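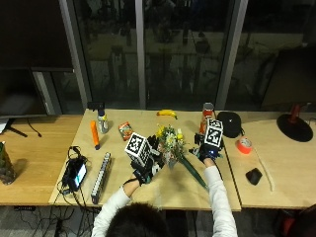 Glove session with the bouquet, one marker cube on each hand.

Heden is looking for 20 participants for repeat recordings in March

We record how people handle everyday things with their hands, and our robot arm learns from these recordings. In the last round we had a fault. The tracking of the right hand was losing its position for short moments, and our software filled the gaps with wrong values without any warning. When the arm replayed one of these recordings, it closed too early and hit the table hard. No person was near it, but 3000 recordings cannot be used and we must make a part of them again.

What you will do: sit at a table, wear two sensor gloves with cables, and pick up, turn and hand over objects from one hand to the other. The arm stays switched off and in another room during all sessions. One session takes 2 hours with breaks, and we ask each person for five sessions.

You should be 18 or older and have free movement in both hands. Please tell us before if you have a skin allergy to straps or tape. You can stop at any moment and you will still be paid for the session.

To apply, write to Deolinda Macedo at the Heden office in Clostwood. Please include your glove size and the hours when you are free.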